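Reading time: 6 minutes

We use cookies to remember your settings and to measure how pages are read. By continuing you agree to their use.

Miline Open Day

The Miline Open Day is a public demonstration of household robot software, organised by the Hashmi laboratory in the town of Turkomow. It is held in the former assembly hall of the Miline works, from which it takes the name. The robot which visitors come to see exists only in simulation. It works in a computer-rendered home called Jandance, and its movements are shown on a large screen at the end of the hall, while the operators sit at a long desk beside it.

The edition described in this article took place on 2019-07-18. It was the first one in which the public could follow the complete work of the robot, including its mistakes, without a presentation prepared beforehand. Earlier meetings at Miline were meant mostly for students and suppliers, and the material shown at them had been recorded.

Background

The Hashmi laboratory moved into the Miline building when the works no longer needed its assembly hall. The laboratory studies how a robot with two arms can pick up, carry and put down the things which people keep at home. For several years it used only very simple shapes for this, such as cubes and cylinders. The results were good, but they did not say much about a real home, where a box may be tall and light, a door may stand in the way, and a small object may lie deep inside a cupboard.

Work on Jandance started for this reason. At first it was one room with a table. Doors, wooden floors and furniture were added later, together with ordinary goods carrying their full printing. The object library of Jandance had 3000 entries at the time of the open day. A part of these are variants of one object, for example the same carton in several sizes.

The decision to open the hall to the public was taken in April. The town of Turkomow lent the chairs and allowed the car park behind the library to be used without payment.

Arrangement of the hall

The hall was divided in two by a curtain. In the front part there were 32 seats, in four rows, facing the screen. The back part contained the computers, which are noisy, and could be entered only with a member of the laboratory. A second, smaller screen stood near the entrance for people who had no seat.

Each session lasted 50 minutes. It began with a short explanation of the controls, continued with the tasks, and finished with questions. Sessions were given in the morning and in the afternoon, and the last one was held in English for guests from abroad. Tickets were free of charge, but it was necessary to reserve them at the municipal office or by telephone.

The main screen could change between several views. One was the view over the body of the robot, which shows the arms in front of it and a good part of the room. The others were close views near the grippers. Operators changed the view many times during one task, and some visitors found this difficult to follow. In the afternoon the name of the view was written at the bottom of the screen.

The tasks

The programme consisted of short household tasks. The operator chose one from a list, read it aloud and started it. The robot then had to complete it without further help. If it stopped, the operator could start the task again one time, after which the next one was taken.

The task which opened most of the sessions was the holding of a carton. Cartons are considered useful for a first demonstration, as everybody knows how such a box behaves in the hand. They are also not so easy for a gripper. When the fingers close too strongly, the walls of a real carton would bend, and when they close too weakly the box turns between them. A tall carton held near one end is a harder case than a short one, for the greater part of it stands outside the fingers. 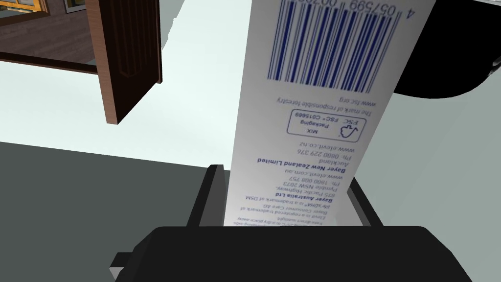 A tall white carton between the gripper fingers, its printing upside down. Simulated view.

The printing on the packages received many questions. In Jandance the surface of a package is reproduced with its barcode, addresses and small print, and visitors in the front row could read parts of it on the screen. The laboratory explained that the printing is important for recognition. A robot which has learned only with plain white boxes can be confused by a dark barcode or by a logo, and it can take the border of a printed area for the edge of the box. It must also know the same package when it is turned upside down, a thing which people do without thinking.

The second group of tasks was concerned with furniture. The robot had to come near to a piece of furniture, to find the open space and to bring the gripper into a suitable position, with the fingers apart, without touching the parts around it. These tasks are slower, and in the morning they were the reason why two sessions ended late. Narrow wooden edges are a known difficulty. From close by, a panel can hide most of what is behind it, and the robot has to move its arm in order to see more, although the movement itself brings a risk of touching. 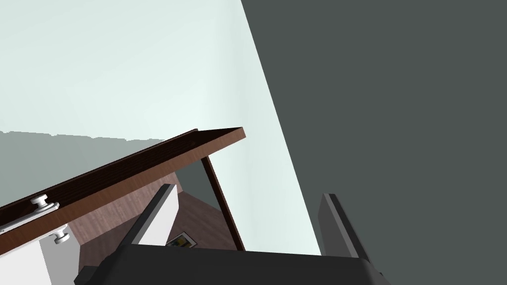 Gripper with its fingers spread wide, near a dark wooden panel with a white handle. Simulated view.

The public was asked to say in advance in which direction the arm would go next. This was not on the programme; an operator started it in the second session and the others kept it. The guesses of the public were often different from the choice of the robot. People expected it to approach in a straight line, as a person would with a hand, whereas the planning software frequently preferred a path from the side.

The third group used small decorative objects and round surfaces. A figurine has thin parts and a wider base, and the software must decide by which of them it should be taken. A round surface gives no corner by which the robot could measure its own position. For this group the operators mostly used the view from above the body, in which both grippers can be followed together with the furniture and the door of the room. The image in this view is often strongly inclined, and the laboratory did not correct it for the public.
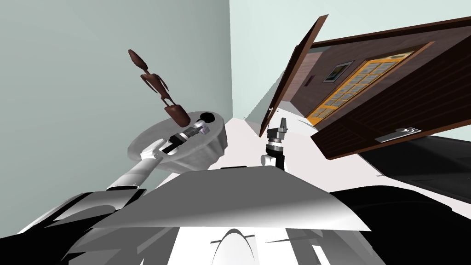 A frequent question in this part of the session was whether objects in a simulation have weight. In Jandance each object is given a mass and a friction value, and for common goods these are taken from measurements made in the laboratory with a kitchen scale and an inclined board. The kitchen scale was shown at the desk. For objects which the laboratory does not possess, the values are estimated from the material, and the library marks them as such.

Records

The laboratory keeps a record of every attempt made in Jandance. Before the open day, 1568 attempts at the demonstrated tasks had been stored, and a printed extract lay on the table at the entrance. The extract gave the name of the task, its duration and the reason for stopping when the task was not completed. Attempts made in front of the public were stored separately, as the operators had sometimes interrupted them to answer a question.

Reception

The local paper of Turkomow gave the event half a page and praised the patience of the operators. It regretted that no physical robot was present. The same remark appeared in the guest book several times, next to the wish for a larger screen. Teachers asked for a session for schools, with fewer tasks and more time for each of them.

There was also criticism from a technical side. One comment in the guest book noted that the rooms of Jandance are very clean, with wide pale floors and little on the tables, and asked how the software would behave in a home with children. The laboratory answered in its newsletter that a more crowded version of the home was in preparation.

Later changes

After the open day the name of the current view remained permanently at the bottom of the screen. The explanation of the controls was shortened, and a printed sheet with a drawing of the two arms was placed on each seat. The curtain was replaced by a wall with a window, through which the computers can be seen.

See also: Jandance (simulated home); Miline works; Turkomow, public buildings

Subscribe to our newsletter to receive new and revised articles once a month.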